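Home | News | Council | Sport | Notices | Contact

Old office computers to go to families as Kurkton clears its stores

Kurkton council has agreed to hand over 282 old office computers to local households, after months of arguing over what to do with them. Vote was close. It went through on the second try.

The machines have sat in the basement of the Trillus building since November, when staff moved to laptops. Scrapping the lot was the first plan. Councillor Shona Tuhiwai called that "daft, when there are kids doing homework on their mum's phone".

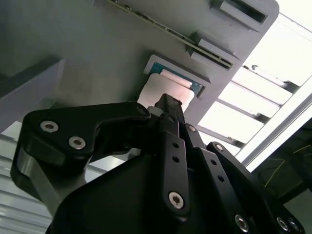
A card in its slot, with the roller just above it.

Families can apply from next week. One computer per household, £30 each, free for anyone on a low income. Forms at the libary desk or the front office. Schools get first pick of what is left over.

Not everyone is happy. Warrick McPhee, who voted against, says the council will end up paying for repairs.

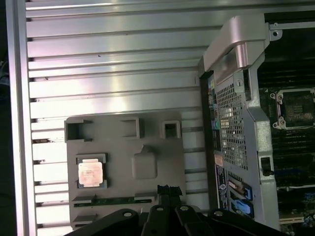
"Who picks up the phone when one packs in?" he told the meeting. He wanted them sold as a job lot. The best offer was £800, from Gindesico, and it did not include collection.
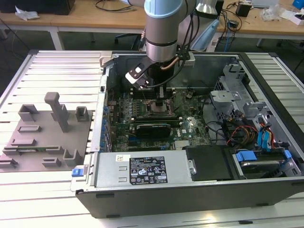
Page last changed: February 20, 2024

All hard drives will be wiped before anything leaves the building. Bronwyn Hinds from the council's records team said no machine would go out without a signed sheet. Screens and keyboards are included but speakers are not.

Delivery is still being sorted. Pesonen has offered a van for 3 days, fuel not covered.

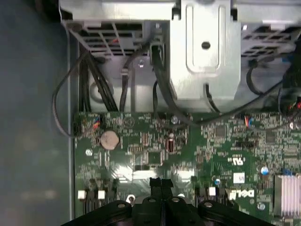
Anyone outside the town boundary will have to collect in person, and should bring proof of adress. Questions to Angus Pirihi at the front office, mornings only. A waiting list will open if the first batch runs out.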